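Mesteo Two-Arm Club Kit

For school clubs, evening classes and student teams
Product code: MES-177
Supplied by Vatholm

Overview

The Mesteo Two-Arm Club Kit is a set of grippers, mounts, task objects and lesson sheets for groups that already have a pair of tabletop robot arms. It was put together with the robotics club at Grovstead, where students used earlier versions for two school years before we began selling it. The arms themselves are not included.

The kit is built around short pick-and-place jobs that a group of students can set up, attempt and write up in one club meeting. Most of the jobs use ordinary household items. Students learn quickly that a smooth bottle is harder to hold than a wooden block, and that a basket will slide if you push it from the wrong end.

What is in the box

2 two-finger grippers, black, with green finger pads
2 wrist camera brackets
Spare finger pads and a bag of bolts
Flange adaptor plates
Task object set (basket, flask, balls, cloth pieces, blocks)
Printed lesson sheets and a teacher's booklet
Hex keys

You will also need two arms with a standard tool flange, a computer to run them, an emergency stop within reach of the operator, and a table that does not wobble. Cameras are sold separately.

The grippers

Both fingers are driven by one motor and open and close together. The links are bolted, so a bent one can be changed without sending the gripper back. The pads are soft and bright green, which makes them easy to pick out in camera footage. They wear at the tips first. Grovstead changes theirs once a term, usually in February for the spring set.

Fingers can be fitted either way up. If yours seem to close off centre, check that both pads have been pushed fully home before you adjust anything in software.

Lesson sheets

The sheets start with moving one arm by hand and end with both arms working on the same table. Each has a starting layout, a goal and a space for notes. Sheet 4, Ball to Basket, is the one most clubs use at open evenings. Sheet 7 adds the flask, which has to be stood upright before anything else is moved. Sheet 9 is a cloth-folding job and should be left until the group is comfortable with the rest.

Liv Nygård wrote the sheets and Kaede Katayama tested them with students aged 13 to 18. Teachers may copy them freely for their own classes.

The Sjöberg Cup

The kit is accepted in the open class of the Sjöberg Cup, the yearly student contest for two-arm teams. Teams may reprint or reshape the finger pads but must keep the supplied links. Task objects at the contest come from the same set, so practice at home carries over. Please read the current rules before making changes, as the limit on finger length was altered after the last contest.

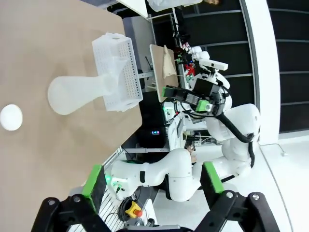

Club practice with the basket, flask and ball, seen from the wrist of one arm with the second arm alongside.

Specifications

Gripper opening: 0 to 90 mm
Weight of one gripper: 307 g
Longest recommended session: 200 minutes, then let the motors cool
Bracket fits: most small box-shaped cameras
Cable length: 1.5 m
Suitable age: 13 and over, with an adult present

Setting up

Allow one club meeting for fitting the grippers and another for the cameras. Leave slack in the cables at the wrist and turn each joint slowly through its range before running a program. The emergency stop should be tested at the start of every meeting. Students should keep hands off the table while either arm is powered.

Questions from clubs

Can we use the kit with one arm?
Yes. Sheets 1 to 5 need only one. The second gripper can be kept as a spare.

Do the task objects have to be the ones supplied?
No, except at the contest. Marit Solheim's group does most of its practice with things from the school kitchen.

Do you sell the basket separately?
Yes, along with the flask. Ask for the object set without grippers.

Is there training for teachers?
Lwazi Swanepoel runs a short course at Vatholm each term. Places are limited to two teachers per school.

Ordering

Schools can order by invoice. Please give the make and model of your arms so that we can send the right adaptor plates. Kits are packed to order and normally leave us within two weeks. Repairs and spare parts are handled by Siv Nygård at the Vatholm workshop. When returning a gripper, remove the pads and include a note saying which arm it was fitted to.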